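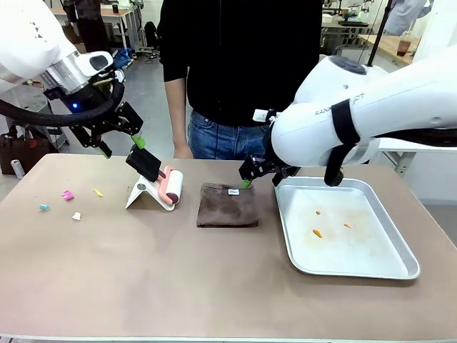

What is table clearing?

Table clearing is the removal of crumbs, scraps, lint and small stray objects from a tabletop, together with the wiping of the surface and the putting away, or at least the relocation, of whatever was used to do it.

Home | Topics | Household | Random article
Search this site Go

Table clearing is usually filed under cleaning, though a good part of it is sorting. The person doing it has to decide what is trash, what belongs in a drawer, and what belongs to somebody who will ask for it later. Small bits of plastic cause the most trouble. A pink or yellow piece the size of a fingernail may be packaging, or it may be the part without which a board game can't be finished, and it will be thrown out or kept for nine years accordingly.

Tools

The usual tools are a sponge, a cloth and some means of picking up dry matter.

The sponge does the wet work. Flat rectangular pads cover more surface than the rounded kind and get into corners better. They also hold on to grit, so a table wiped before it has been cleared of crumbs tends to end up evenly coated with them.

Microfiber towels came into ordinary kitchens by way of car washing and professional cleaning, and brown and gray ones are favored by people who would like not to know how dirty the towel is. Folded in quarters, a towel offers eight working faces, of which most households use one. The sewn-in tag can drag on a glossy finish. Many owners cut it off and afterward wash the towel with fabric softener, against which the tag had warned them.

The lint roller, a cylinder of sticky paper on a handle, was made for clothing and has drifted to the table. It lifts hair, glitter and bread crumbs without water. It does poorly with anything damp and very poorly with jam. A roller needs a stand or a cover, as one left lying down will attach itself to the nearest tablecloth. Stands are sold separately, which has not escaped the people who sell rollers.

Trays

A shallow metal tray with raised edges is often kept on the table during clearing to hold food scraps. Aluminum is light and cheap and stains readily, and carrot or orange peel left overnight will leave a mark that outlasts several sponges. Trays are commonly forgotten in the final wipe, so that the table is clean and the tray is not.

Order of work

Household manuals agree on dry before wet and disagree on nearly everything else. Elfriede Kofler, in her pamphlet The Cleared Table, wanted all objects taken off before any wiping began. Vinzenz Stöckli held that this only moved the mess to a chair, and recommended working around things. Their exchange of letters in a Dulport housekeeping bulletin ran to 2378 words on the subject of chairs alone. Citlali Escobedo later proposed clearing from the far edge toward the body, the method now taught in most courses, and followed at home by very few of the people who took them.

Tables with a metal rim along the edge need separate attention. Crumbs settle where the rim meets the top and can't be reached with a flat cloth. A soft toothbrush works. So does a folded corner of towel, with patience.

Frequency

Notburga Haslinger advised clearing after every meal. Elfriede Ortner, who raised a large family, advised clearing before every meal, and pointed out that it came to the same number.

See also: Crumb, Dishcloth, Drawer (miscellaneous), Sideboard

Last revised August 28, 2020

Share 100 | Comments 4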